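Accueil > Atelier > Rangement mural > Panneaux perforés

Rechercher un produit, une référence OK

Panneau perforé Kandent, acier laqué noir

Dernière mise à jour : février

Le panneau Kandent se fixe au mur d'un atelier, d'un garage ou d'une buanderie et reçoit les outils à main, les rallonges et les petites boîtes. Il est fabriqué par Gitevico en tôle d'acier pliée sur les quatre côtés. Le pli donne de la rigidité et ménage derrière la tôle l'espace nécessaire au passage des crochets. La laque est mate, cuite au four, et se nettoie avec un chiffon humide. Évitez les solvants et les éponges abrasives.

Chaque panneau mesure 58 cm de large. Deux panneaux posés côte à côte gardent l'alignement des trous, à condition de laisser entre eux le jeu de 2 mm indiqué sur la notice. La pose verticale est possible, mais les bacs de la gamme Awan ne tiennent alors que sur les rangées extérieures. 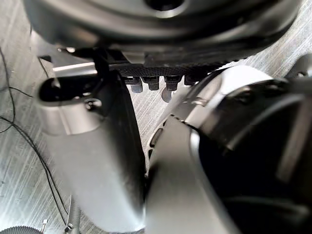 Les crochets se vendent séparément, par sachets de 7. Ils s'engagent par le haut et se bloquent en basculant vers le bas. Pour les pinces et les tournevis, le crochet court suffit. Pour une perceuse ou une scie, prenez le support double, qui répartit le poids sur deux rangées. Les anciens crochets Perkow, à tige plus épaisse, n'entrent pas dans cette perforation. Un adaptateur existe pour les modèles droits.

Fixation : quatre vis, une par angle. Les chevilles ne sont pas fournies, leur choix dépend du mur. Dans une cloison en plaque de plâtre, vissez de préférence dans les montants. Dans la brique creuse, utilisez des chevilles longues et ne serrez pas à fond avant d'avoir vérifié le niveau.

En local humide, contrôlez une fois par an le bord des trous. Une rayure se reprend avec le stylo de retouche noir, vendu au rayon accessoires.

Contenu du carton : un panneau, quatre vis, quatre entretoises, une notice. Les entretoises se placent entre le mur et le panneau, côté plat contre le mur.

Retrait possible au comptoir à partir de 14 h pour toute commande passée le matin. Les panneaux découpés sur mesure ne sont ni repris ni échangés.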